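Library > Stuter project > Working papers > Section 4

Last updated 9/28/18

4. Grasp planning in clutter

All runs in this section use the Ivora simulator with the Trurnen planner on top. Same arm model as Section 3, gripper camera only, no overhead view. The planner gets a list of object poses, picks a target, samples 3,000 grasp candidates and throws out any where a finger would pass through a neighbour. What is left gets scored on pad contact area and on how far the wrist has to turn.

The hard case is a small carton next to a short can. Fig. 3 is typical: the red-and-white box is between the fingers, the blue-labelled can close by on the left, the soup can well clear on the other side. The left finger has very little room. Our first version of the collision check used a plain bounding box for each finger, which killed nearly every candidate here. Swapping in the real linkage shapes fixed that, at the cost of slower planning (five times slower on the same machine).

Fig. 3. Gripper at the small carton, Ivora simulator.

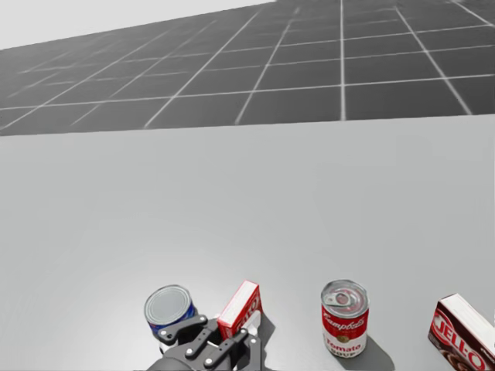

4.1 Checking the hold

A closed gripper does not mean a held object. We use two tests. One, finger gap - compare the gap with the known width of the carton at the planned contact. Two, pose drift, i.e. how far the object has moved relative to the palm between closing and the end of the lift. Cordeiro's tracker supplies the pose, and it copes poorly when the fingers hide most of the printed face. Wrist views with the carton up off the table and its top face towards the camera are the easy ones for it.

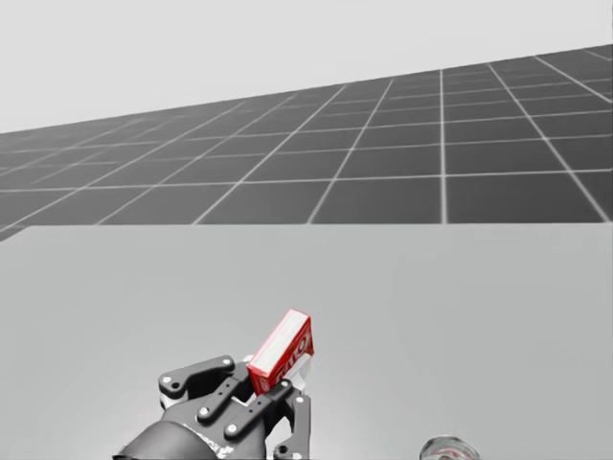

Drift is measured in the palm frame, so a tilt already present at closing is not counted against the grasp. Only change counts. We did try a fixed upright target in April but it rejected holds that were perfectly usable, so it was droped. Threshold is set per object, by hand for now. Friction values are the simulator defaults and have not been tuned to teh real pads - see Section 6.

Contact: Stuter project office | Copyright Stuter project | Back to top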